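Speaker notes — "Can it do the chores yet?"
Revathi Thomas, 9/24/19
Talk is 30 minutes, then 10 for questions. Modupe Garba has the second microphone.

Opening

Say good morning, thank the hosts, skip the bio. It's in the program.

Start with the question I get at every family dinner: when will a machine do my dishes? People mean a machine that picks the dishes up off the table, scrapes them, loads them, and puts them away afterward. The dishwasher has been in the house for decades and they've stopped counting it.

Short answer for the people who have to leave early: no, not in a home. On a shop floor, for a few chores, yes, if you set the floor up for it.

Slow down here. Last time I rushed this part.

Part 1: The shop floor

Tell the Dimitriou story. They make shelf brackets. They wanted a machine to empty the parts bins at the end of each press, and they bought a Hirkari arm on a rolling base. It works. It has worked since last November. But before it worked, they replaced every bin with one kind of bin, painted parking marks on the floor, and moved two presses so the base could turn.

Give the numbers. In the week I visited, the arm did 548 bin pickups and a person had to step in on 54 of them. Most of those were bins left off the mark by the person on the shift before. The arm didn't drop any that week.

Point to make: the job got done because the room was changed to fit the machine. That's fine in a factory. The owner pays once and the room stays that way.

Somebody usually asks about sweeping. Floor scrubbers are a solved problem in a wide aisle. Don't spend time on it.

Part 2: The kitchen

Change the slides here. Leave each one up for a bit and let people look before talking. 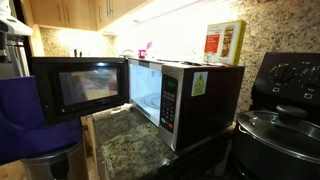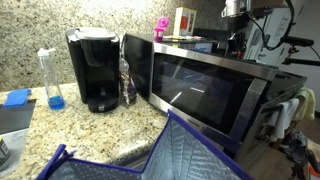 Heating up leftovers is the chore I use to test anybody's claims about a home robot. It sounds like the easiest job in the house. A child can do it. Written out for a machine, it's a long list: find the dish, get a hold on it without tipping it, clear a path, open the microwave, set the dish on the turntable, close up, press the right buttons, wait, and bring it back out hot. Take only the opening part. In the first slide the door is fully open, and it reaches out past the front edge of the counter, so anything standing at that counter has to get its body out of the way while its hand stays on the job. Then there's the keypad, rows of small square buttons. A fingertip is good at those. Most grippers I've tested are not.

Go to the second slide again if there's time. Point out the plastic bag between the coffee maker and the microwave, and the papers and pens on top. Ask the room how they would tell a machine what to leave alone. Wait for answers. Usually someone says "everything except the food," and then you can ask which of those things is food.

Clear plastic is hard for depth cameras. So is glossy black. So is steel. Say it once and move on — the engineers know it and the others don't need the details.

Part 3: What we tried

Prudeo lent us a two-arm unit for the Godo project. We picked three chores: wiping a counter, folding dish towels, heating a bowl of soup.

Wiping went best. It cleans well where the counter is clear and stops when it meets something it doesn't know. It stopped a lot.

Folding was slow but neat. A flat towel on an empty table is fine. A towel that has to be taken off an oven handle first is another job, and we didn't finish that one.

Soup we did with a cold bowl, lid on, and the cook time already entered by a person. I want to be clear about that when I say it worked. Modupe can talk about the spill tests if asked.

Part 4: What I'd tell a buyer

For a shop: pick one chore, walk the floor, and price the changes to the floor before you price the robot.

For a home: wait. Buy a good vacuum. If a salesman shows you a video, ask whether the kitchen in it belongs to anyone.

For a lab: test in kitchens people are using, and write down every time a person helped.

Questions

Likely ones are cost, safety around kids, and jobs. On jobs, give the Dimitriou answer: the two people who emptied bins now run presses. One shop only, so don't stretch it.

Leave the contact slide up.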